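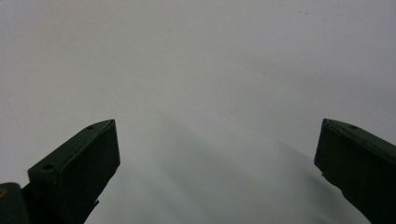
Ludside Rooms, Stage Two
Progress report to Jesemus, October

Walls and surfaces

Filling and sanding are finished in the two front rooms and the corridor. The finish is a matte pale gray-white throughout, as agreed in the stage one report. Touch-up paint is kept in the stockroom, labeled by batch. Batches must not be mixed on one wall, as the difference shows in side light. The corridor ceiling is outside this stage and has not been touched.

Cost to date for walls and surfaces is 4,000, charged to the materials line. No further spending is planned on this line before the stage closes.

Power at the desks

Fixed outlets in the front rooms are too far from the desk positions, so power strips are used. The type on site is a white strip with three outlet groups in a row and a rectangular button below each group. Each group takes a two-pin plug in the upper slots and a three-pin plug in the lower ones. Rules for use:

One strip per desk. Strips are not plugged into other strips.
Heaters and kettles go to the fixed outlets only.
Bulky adapters go in an end group.
The strip stays where its buttons can be reached. 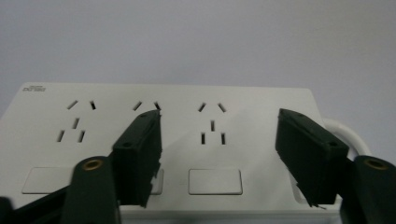

Inventory and labeling

The stock list now holds 69 entries, of which 28 still need a label. Bahrami supplied the label stock. The first roll did not hold on matte plastic and was returned; the replacement is on trial in the rear room. Entries for cable covers were merged with those for cord clips, which shortens the list but makes it hard to compare with the previous one. The old list is kept on file under Prurnance.

Open items

Desk numbering for the rear room.
Cable covers for the corridor crossing.
Choice of wall fixings. The proposal is to leave the walls free of brackets and keep all strips on the desks.
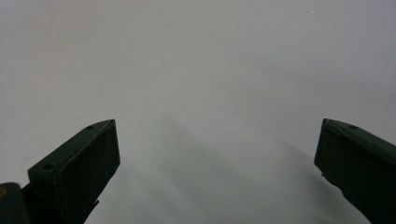
Vasilică Sârbu disagrees with the last proposal and asks that it be held over. In his view a strip left on a desk gets pushed to the back within a month, and the buttons can then no longer be reached. He would accept brackets at desk height in the rear room only, with the front rooms left as proposed. The item stays open until the desk numbering is settled.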